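Neighborhood Data & Mapping Board > Housing > Rent registry map, first version

tszkin_k
Posted 01/07/2022

Hello all. My name is Tsz-kin Kong, I rent in Pundaveck and I have made a map of rent increases on the east side, from the letters that tenants gave to our group. There are 350 addresses in it now. Each dot is one building, and the color shows how much the rent went up after the last lease.

I have one problem which I cannot solve alone. When I zoom out, the streets near the old Kourkoulas factory look very bad, almost completely dark red. But we knocked on most doors there, and in the north we have only a few letters. So the map shows where we walked, and people will read it as where the rents rise.

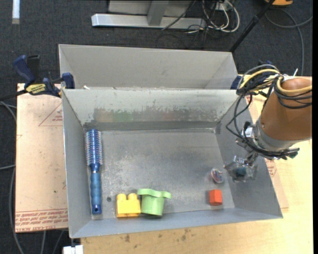 I tried to divide by the number of rental units per block, with the city parcel file. It helped a little, but the file has many old records. One building on my own street has 54 apartments and the file says it is a single family house. Please tell me how you handled this in your cities.

mossyledger
Divide by letters collected, not by units. Show the share of letters with an increase over your limit, and gray out any block with fewer than ten. We did it like that and the arguments at council got much shorter.

parcel_pete
Disagree with graying out. The gray blocks were the ones where the tenants were afraid to answer the door. You erase them a second time.

mossyledger
They're not erased, they're marked "not enough data". Better that than a landlord lawyer finding a block with two letters painted dark red.

tszkin_k
Thank you both. I understand the two sides. Maybe I can use stripes for these blocks, so the reader sees that something is there – only we don't know it well yet. Is it possible in Grudilico? I found the pattern menu but it works only for lines.

quillback7
Patterns for areas are under layer style, then "fill", then the small arrow. Easy to miss. It gets slow over 1,000 shapes, so merge the parcels to blocks first.

Also, who can see the addresses? If each dot is one building and the building has three tenants, the owner knows who talked to you.

parcel_pete
^ This is more important than the color question. Take the dots off the public version today.

tszkin_k
You are right and I did not think about it enough. I have now hidden the dots, the public page shows only blocks. The full list stays with two persons from our group.

About the parcel file: I wrote to the county office and they say the next update comes in November. Until then I correct by hand. The east side has 1,905 parcels, so I will be busy.

dora_in_plosent
Don't do it all by hand. Here in Plosent we matched the parcels against mailbox counts and only checked the ones that didn't agree. I can send you the script, it is ugly but it runs.

tszkin_k
Yes please, ugly is fine for me. I will send you a message tonight.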